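# Jirnusum open day, March: notes on case inspection and kitting

Attended with Mimoza Shehu. We arrived at 9:40, signed in, and were put in the second group. Our interest was limited to the storage and inspection of small rigid cases, so the notes on the other departments are short. The tour started at the inspection tables, on the ground floor next to goods-in.
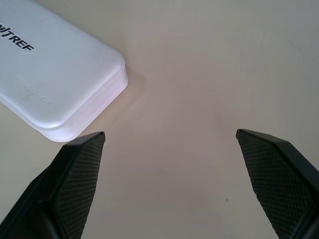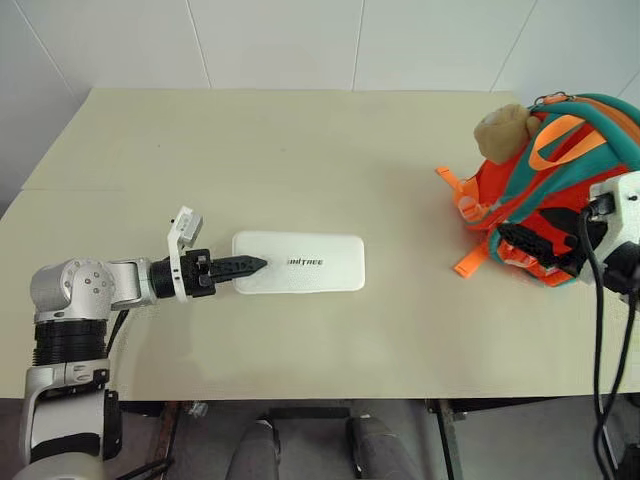
White box with printed black lettering, lying flat on a pale tabletop.

Jirnusum does not make cases. It receives finished ones from several suppliers, inspects them, fills them to a customer's list and ships them on. Our guide was Judite Carvalho, who runs the inspection side and answered most questions without referring anyone to the brochure.

## Inspection

Small cases are inspected lid up. Carvalho's department tried dark surfaces for one season and went back to light ones. A dark surface shows a chipped corner on a white case more clearly, but it also throws every fingerprint and dust speck into contrast, and inspectors were rejecting cases that only needed wiping. The rejection rate fell when the light surfaces returned. She did not have the before and after figures with her and said she would send them to Mimoza.

The check is done in a fixed order:

1. Print on the lid: complete, straight, no smearing.
2. Corners: no cracks or whitening from impact.
3. Rim: lid seated evenly on all sides.
4. Underside: feet present, no scratches deep enough to catch a fingernail.

Print comes first because it is the most common reject. Pad-printed names on a curved or slightly textured lid tend to thin out at the ends of the word, and the first letter suffers most. Molded lettering is not part of the check. Suppliers change it between batches, and it is recorded at goods-in against the mold number.

Lighting is diffuse and comes from overhead. One visitor asked whether a raking light from the side would show surface defects better. Carvalho agreed that it would, and said they use a hand lamp for that on disputed cases. As a permanent arrangement it made the inspectors' eyes tired before the morning break.

I asked about lid fit. There is no gauge for it. The inspector runs a thumb around the rim and opens the case once. Anything that needs two hands to open goes to a separate tray and is tried again the next morning, since some lids ease after a night at room temperature. I would have expected a measured opening force here, and I put this to her. Her answer was that the suppliers measure it and that the thumb finds the same faults sooner. I am not fully convinced, but the reject tray was in good order and the slips on it were filled in.

## Kitting

The kitting room is one floor up. Filled cases leave here in outer cartons of eight, each carton with a printed list taped inside the flap. Foam inserts arrive precut from Adams and are stored upright in racks by insert number. There are 117 insert numbers in the current catalog, of which, according to the rack labels, quite a few have not been drawn from since the previous catalog. Mimoza asked whether obsolete inserts are removed. They are, once a year, after stocktaking.

The filling sequence is printed on a card at each station: heavy item first, cables second, paperwork last and on top. Cables are coiled to a template so that the lid closes without pressure on the connector. We were allowed to try this. My first coil was too wide and held the lid open by a few millimeters. The template is a plain ring of Pluvwood with a slot cut in it, made in-house, and it works well. I measured the slot but did not write down the result.

Station output was given as roughly 300 cases per shift for the simple kits. The mixed kits are slower and were not quoted.

Points worth noting for our own store:

- Lists are taped to the flap and not laid on the contents, where they slide down the side and get left behind.
- Part-filled cases are kept with the lid fully off. A closed lid means finished, and everyone on the floor reads it that way.
- White cases are never stacked directly on each other without a paper sheet. The print rubs off onto the underside of the case above.

We do none of these consistently at present.

## Labeling and dispatch

Brief stop only. Labels are printed on an Ekex system installed last year. It was in the middle of a ribbon change and we saw no labels come out of it. The dispatch supervisor explained the address check instead. Labels go on the outer carton only, never on the case, at the customers' request: adhesive residue on a matte lid is difficult to remove, and solvent dulls the surface. Residue that has been on the lid for a short time can be lifted with the same tape that left it there – press down, pull off, repeat.

## Questions at the end

The session in the canteen ran from 11:15 to noon. Most questions concerned lead times and minimum quantities. Minimum order for a kitted case is 40 pieces, all with the same insert. A lower quantity is possible if the customer supplies the foam. Cases supplied by the customer are accepted but pass through the same inspection, and rejects are returned at the customer's cost. Mimoza asked for that clause in writing and was given a copy of the terms.

I asked how long a white case can be stored before it yellows. No firm answer. They rotate stock by arrival date, keep it away from the windows and have not had a complaint.

## Follow-up

- Mimoza to obtain the rejection figures for dark and light surfaces from Carvalho.
- I will make two coil templates in the smaller size and try them on the charger kits.
- Paper sheets between stacked cases: to start with the next delivery.
- Price request to Adams for inserts, one size only, once we have settled on the case.

Parking is behind the building and the entrance is on the other side. Allow ten minutes for the walk and the sign-in.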